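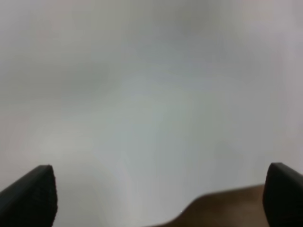 O branco não é uma cor neutra numa bancada de trabalho

A escolha da superfície de uma bancada costuma ser tratada como decisão de acabamento, tomada no fim, quando o orçamento já está fechado. Defendo que deve ser tomada no início, junto com a iluminação, e que o branco liso, hoje opção quase automática em cozinhas e lavandarias, merece mais desconfiança do que recebe.

O argumento habitual a favor do branco é o da limpeza: a sujidade vê-se e, portanto, remove-se. Isto vale para café, molho de tomate e terra. Não vale para o que mais se acumula numa superfície clara: açúcar, sal, farinha, resíduo de calcário, película de detergente mal enxaguado. Todos são claros ou translúcidos. Sobre um tampo cinzento médio, uma camada fina de farinha distingue-se a dois metros. Sobre um tampo branco, é preciso passar a mão.

O segundo problema é a leitura da própria superfície. Um plano claro, uniforme e sem desenho não oferece referências ao olho. As variações que nele se notam são quase sempre de luz: uma zona mais cinzenta onde o corpo faz sombra, uma zona mais clara sob a luminária, um tom quente de um lado e frio do outro quando há uma janela e uma lâmpada a competir. Quem limpa acaba por esfregar sombras. Digo-o por experiência própria, com uma bancada que mantive durante anos e que substituí em junho.

Os catálogos não ajudam. O da Davby apresenta os tampos brancos fotografados com luz difusa vinda de todas as direções, condição que não existe debaixo de um armário suspenso. O da Jolley indica a refletância mas omite o grau de brilho, e os dois valores são independentes: um branco mate e um branco acetinado podem devolver a mesma quantidade de luz e comportar-se de maneira oposta perante uma mancha de gordura. O acetinado denuncia-a em ângulo rasante. O mate esconde-a até escurecer.

Na substituição comparei dois orçamentos para o mesmo comprimento de tampo. O branco liso ficava em 319 euros; o cinzento com grão fino, da Pumari, em 1124 euros, já com corte e remate. A diferença é grande e não pretendo que se justifique em todas as casas. Grande parte dela, porém, vinha do material e da espessura. A mesma marca tem uma gama inferior, com grão impresso, muito mais próxima do preço do branco. O que se procura é a textura visual, e essa não exige pedra.

Para quem já tem o tampo branco e não quer trocá-lo, a correção faz-se pela luz. Uma fita contínua colocada na aresta da frente do armário, e não encostada à parede, elimina a sombra do corpo e dá alguma incidência lateral, suficiente para que os grãos projetem sombra própria. Convém uma única temperatura de cor em toda a divisão. Com mais de 2000 lúmenes numa cozinha pequena, o branco começa a encandear e perde-se o que se ganhou.

Há uma objeção séria, que é a das divisões escuras. Numa cozinha interior, sem janela, um tampo claro devolve luz para os planos verticais e a diferença sente-se. Aceito-a, com uma reserva: as paredes e o teto fazem esse trabalho com muito mais área e não precisam de ser limpos todos os dias. Pinte-se o teto de branco. No plano onde se corta, se amassa e se pousa o ferro, prefiro um cinzento médio, mate, com grão irregular de um a três milímetros, e uma amostra vista no local, à noite, com a luz que lá vai ficar.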